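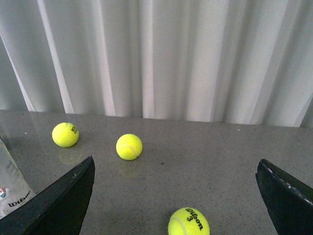

Tennis balls on the speckled counter, curtain closed behind.

March, a bit after 2 in the afternoon

Okay, picking the notebook back up after too long. I've moved to the gray counter for all the ball and tube stuff because the old bench has that dip in the middle and everything round ends up in it. The counter is stone or something like stone, polished enough that you get a little yellow glow under each ball, and so far I love it. I ran the long level over it before I started and it's good left to right. Front to back it leans toward the front by a hair, so I stuck a folded card under the front feet and checked again. Fine now. Please don't pull the card out!

Curtain stays closed. Brigitta Lehner asked me to try it open last time and the glare off the stone was awful by mid-afternoon, I was squinting at everything. With it closed the light comes through soft and you can see the seams on the balls without turning them to the window.

What I'm trying to settle is the packing question for the Castholm club boxes. They want used balls sorted and put back in tubes so the juniors can grab one tube and go, and Kastriot Vidmar has been saying for weeks that we should use the old tubes over again instead of buying new ones from Prokiner. I was all for it. Free tubes! We have a whole crate of them, 300 by his tally, and that's after he threw out the ones with split bottoms.
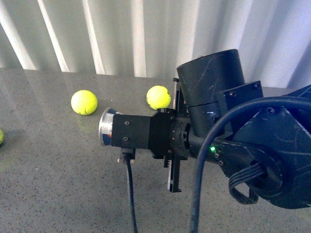
The thing is, the crate sat under the shelving all winter with other boxes on top, and a lot of those tubes are in sorry shape. The thin clear ones fold up if you so much as lean on them. The rim stays round pretty much no matter what you do to it, which fooled me at first - I'd look down at a row of nice round openings and think great, all usable, and then pull one out and the whole lower half was pinched in like a wrung-out towel.

So my test for the day was simple. Stand the tube up, see if it stays up by itself, drop a ball in and see where it stops. A good tube lets the ball slide down with that little sigh of air. A creased one catches it at the first bad fold, and then you're shaking it upside down over the counter like a ketchup bottle. I got one stuck so well I had to go at it with the handle of a wooden spoon from the kitchen drawer (washed it, put it back, don't tell Brigitta).

I also tried fixing them. Things I tried, with results:

Pushing the dents out from inside with a dowel. Works on the big soft dents, does nothing for the sharp creases. You end up with a tube that's the right width with a lot of crackly ridges in it.

Warm water, filled to the top and left ten minutes. Better than I expected. The walls relaxed some and the ball went about halfway. The paper sticker on that tube came off in the sink though, and I was picking bits out of the drain for a while.

Hotter water. No. It shrank at the bottom and went cloudy and it wouldn't stand up anymore. Don't bother.

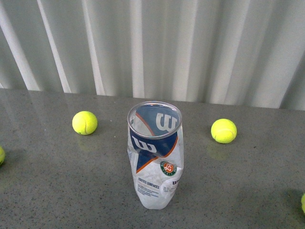
My feeling right now is that anything creased below the label goes to recycling and we quit fussing over it. Dented up top is okay, those come back with the dowel in a few seconds. Kastriot won't be thrilled but he's welcome to come stand here with a spoon.

Quick note on the balls while I'm at it. I've been squeezing each one and bouncing it off the floor by the door. The dead ones are obvious, they land with a thud and barely get to my knee. The in-between ones are harder to call and I keep changing my mind depending on how tired I am, so I want a line taped on the wall for next time. The Haruna mesh bag is for dead balls ONLY. I found two good ones in there this morning and I'm pretty sure I'm the one who did it.

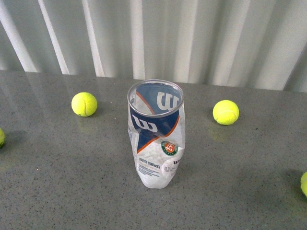 Creased tube standing up, "TOUTES SURFACES" label still on it.

Still to do:

Tape line on the wall by the door for the bounce check.
Ask Prokiner if they sell the stiffer tubes without lids, we have plenty of lids.
Move the crate off the floor and stop stacking boxes on it. The Grolton shelf is free now, top level, it'll fit if the paint cans go down one.
Dowel with a rounded end, mine has a corner on it and it scratches.
Wipe the counter down with a plain damp cloth, no spray.

Going to get coffee and then do the second half of the crate. If anybody needs the sink before four, the tube soaking in there is mine and you can just tip it out.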